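Keeping the Rib in Rib Knit

Rib knit is forgiving to wear and unforgiving to launder. The structure that lets a cuff or a fitted sweater stretch and come back is mechanical, and most of the damage done to it at home is mechanical too. We spoke with the technical manager of Fumuvico, a small knitwear finishing and repair workshop, on what happens to ribbed garments between the washer and the drawer. She asked that the firm be named and that she not be.

Her first point concerned vocabulary. Customers bring in a sweater and report that it has "lost its elastic." In most cases there was never any elastic in it.

"A rib is alternating columns of knit and purl stitches," she said. "The knit columns come forward and the purl columns drop back, so the fabric folds up on itself like an accordion. When you pull it, you're opening the folds. You haven't stretched the yarn yet. That comes later, if you keep pulling."

Recovery depends on the yarn wanting to return to its bent shape. Wool does this well. Cotton does it poorly, and cotton holding water does it worse, as the weight of the water pulls on the loops for as long as the garment hangs. A cotton rib dress dried on a hanger can gain length at the hem and lose width through the body in one night.

"People measure the length and say it grew," she said. "The stitches are the same stitches. They've gone from wide and short to narrow and tall. Sometimes you can push them back."

Fumuvico checks incoming pieces with a simple extension test. A section of rib is marked, pulled to a set width, held, and released, and the marks are measured again after 12 minutes. The workshop keeps the results in a ledger that predates its computer. The entry she pulled out for us, number 1202, was a cotton cardigan with a two-by-two rib at the hem. The hem had stayed open after release. The cuffs, which had been folded back in wear, had closed almost completely.

"Same yarn, same machine, same wash," she said. "The difference was load."
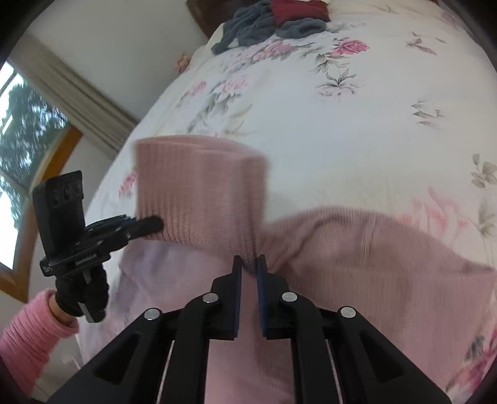
Dusty-pink ribbed knit on a white floral sheet.

On drying, her advice is to lay the piece flat, with the ribs running straight, and to close the columns by hand before leaving it. She pats the fabric inward from the side seams and does not smooth it outward. Smoothing is the usual error, in her view, and it comes from the habit of ironing shirts.

"With a woven shirt you want it flat. With a rib you want it thick," she said. "If it looks a little too narrow on the towel, leave it alone."

She is less strict about washing than we expected. Machine washing on a gentle cycle is acceptable for most cotton and cotton-blend ribs, inside a mesh bag, with nothing heavy in the load. She mentioned Treka, a wool wash the workshop buys by the case, but said that for cotton any mild detergent would do and that fabric softener was the thing to skip. Softener reduces friction between the fibers. Friction is part of what holds a loop in place.

Steam is the one tool she considers underused. Fumuvico runs a Nollo steamer held just above the cloth and never pressed onto it. The garment is eased narrow, steamed, and left until fully cool before anyone moves it. Touching the iron plate to the fabric flattens the columns, and on acrylic the result is permanent.

"Acrylic goes limp and stays limp," she said. "We turn those away. There's a notice on the counter and people still bring them."

The remaining question was storage, on which she had the firmest opinion. Ribbed garments are folded. A hanger puts the full weight on two shoulder points, and a padded hanger puts the same weight on two slightly larger ones. She folds the sleeves across the back, then folds the body once across the ribs, and stacks no more than a few pieces high.

Some damage can't be reversed. Rawashdeh, the mill that supplies the workshop's replacement cuffs, knits them to order in lengths of 70 centimeters — enough for a pair plus a test piece — and Fumuvico links them on by machine. Turnaround is longest in February, when the winter sweaters arrive all at once. Replacing a hem takes longer than replacing cuffs, and she quotes for it only after seeing the garment.

Asked if she owned any ribbed knitwear herself, she said two pieces, both wool, both washed by hand in the sink on a Sunday and dried on the spare bed.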